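The Patient Work of Showing a Machine

9 min read

In a former shoe factory in Cletivley, the morning begins with tea and a check of the grippers. By eight o'clock the first operator has her hands on the controls, and one metal part after another goes from a tray to another tray. When the trays need to be set again, a colleague sets them again. It will be like this until evening.

The company is called Skuker, and what it produces is demonstrations. A demonstration is one recording of a person who guides a robot through a job: what the wrist camera sees, how the arm moves, how wide the fingers are open. A learning system will later study these recordings and try to do the same job without the person. For the present project, which has the name Fivlow, the plan is 2005 good demonstrations of one task. When I visited in August, the counter on the wall showed 1359.

The task sounds very small. Cylindrical metal parts, similar to small rotors, are kept in a blue plastic tray with square compartments. They must be moved between this tray and a steel one with holes in the floor. A child could understand it after one look. I tried it for twenty minutes, and I came away with a stiff neck and much respect.
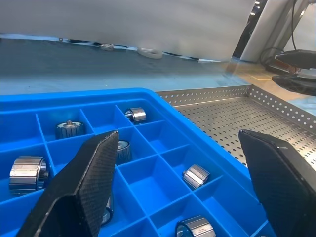

Some parts standing, some lying: the blue tray as the wrist camera sees it.

My difficulty was mostly with the walls. Each compartment leaves only a little space around the part, and the gripper fingers are thick. If the part stands upright, one can come down from above and close. If it lies on its side, the operator must first decide from which direction the fingers can go in without pushing on the plastic. Experienced people decide this in one second. I moved left, then right, then left again, and every one of these doubts was recorded.

"We will not keep that one," the shift leader told me, very politely.

Which ones to keep is a subject of real discussion at Skuker. In the first weeks of Fivlow, the team threw away each recording that contained a mistake. The result was a collection of very clean movements, and the system trained on it behaved well until something small went wrong. When a part slipped, it closed its fingers on air and continued its route as if it carried something. It had never seen a person lose a part and go back for it.

So the rules were changed. A slip is now allowed, if the operator corrects it calmly and finishes the job. Long hesitation is still not allowed. Between these two there is a gray area, and it is judged by two reviewers who watch the recordings separately and compare their notes after lunch. I sat behind them for a while. They disagreed more often than I expected -- once for almost ten minutes, about a movement that took perhaps four seconds.
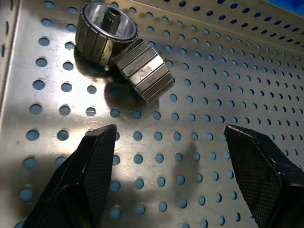

Vol. 2 | Page 128

The steel tray brings its own problems. It is shiny, and the light of the hall makes a bright patch on it. The blue that shows through the holes is also not so far from the blue of the compartment tray, at least for a camera. A part which is standing and a part which leans against it can look, from some angles, like one strange object. The operators know where one part ends, and they know it partly from experience with real things. The learning system has only the pictures and the movements.

For this reason the starting positions are never left to habit. People have a natural wish for order, and if you ask a tired person to put parts on a tray at random, after one hour you get neat rows. Skuker uses a printed list instead. It says which parts should lie, which should stand, and which should touch a neighbor. The woman who sets the trays in the morning told me she dislikes the list but she follows it. "My random is not random," she said. "I saw it in the charts and I was a bit ashamed."

The lighting was another discussion. Sakalauskas, the workshop that ordered the project, wanted at first the same lamps as in its own building. Later both sides agreed to change the light between sessions, because a window or a new lamp should not be enough to confuse the machine. The blinds are now part of the schedule.

An operator works in blocks of forty minutes and then must leave the chair. The quality goes down before the person feels tired, and the reviewers can see it: the approach becomes faster and the fingers open wider than necessary. Some operators are proud of their speed and don't like to hear this. Others have a style that can be recognized. One of them always stops for a very short moment above the part before going down, and the trained system has begun to make the same little stop. The team has not decided if this should be removed. It costs time, but the grasps after it are good.

I asked how many demonstrations are enough. The number in the contract came from an estimate, the shift leader said, and the estimate came from an earlier project with simpler parts. They train a new version each week and test it on positions it has not seen. In the last test it did well with standing parts. The ones lying close to a compartment wall were still its weak point, so the list for the following week had many of them.

At the end of the afternoon I was offered the chair again. I took one part that was lying on its side, went in along the diagonal as I had been shown, and put it on the steel. It stayed where I put it. The reviewers kept the recording, with a remark in the notes that the operator was slow.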